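Pesquisar neste diário
Pesquisar

Fevereiro, de manhã cedo

Acordei antes das seis e não consegui dormir mais. Bebi o café de pé, na cozinha, e decidi que hoje era o dia das luvas. Há três semanas que digo isto à Piret e ela já não responde, só levanta as sobrancelhas.

O problema é simples. Quando mudámos para a casa de Cusley, todas as luvas de trabalho foram para o mesmo saco: as do jardim, as da lenha, as que o İlker me deu quando fechou a oficina. Algumas são boas. Outras têm o polegar aberto e eu guardo-as por uma razão que não sei explicar em português, e na minha língua também não muito bem. Pus o saco no chão e comecei a procurar os pares.

Aprendi hoje a palavra «punho» para esta parte larga da luva. Antes eu dizia «a boca», e a senhora da drogaria compreendia-me, mas sorria. Escrevo aqui para não esquecer: punho, costura, forro, palma.
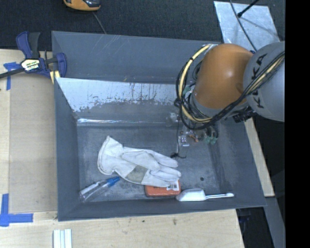 A luva branca de punho largo, estendida na caixa cinzenta.

Gosto deste modelo por causa do punho. Abre bastante, e a mão entra mesmo quando está inchada do frio. O material faz pregas e não volta a ficar liso, por mais que uma pessoa o estique. A minha mãe passava as luvas do meu pai com as mãos, em cima da mesa, como se fossem camisas. Hoje fiz o mesmo e senti-me um pouco ridículo.

Depois do almoço continuei. Encontrei dois pares completos e uma luva esquerda muito boa, sem companheira. Telefonei ao Ivars Kivi, que tem o mesmo nome que eu e a mesma desordem, e ele prometeu ver na garagem. Para as costuras comprei linha encerada da Pärn. É cara, mas a linha comum parte-se sempre no mesmo lugar, entre o polegar e o indicador.

Cosi uma luva até às quatro e piquei-me duas vezes. Os pontos ficaram tortos. A Piret examinou-os perto da janela e disse que seguravam. Amanhã falta a outra, e também preciso de devolver a agulha grossa à Shireen.

Ivars Uibo

Comentários (3)

Shireen Xaba
A agulha pode ficar contigo até março, tenho outra. Usa um dedal!

Ivars Kivi
Já vi na garagem. Tenho uma direita, mas é castanha. Serve?

Ivars Uibo
Serve. Levo-te o frasco de mel quando for buscá-la.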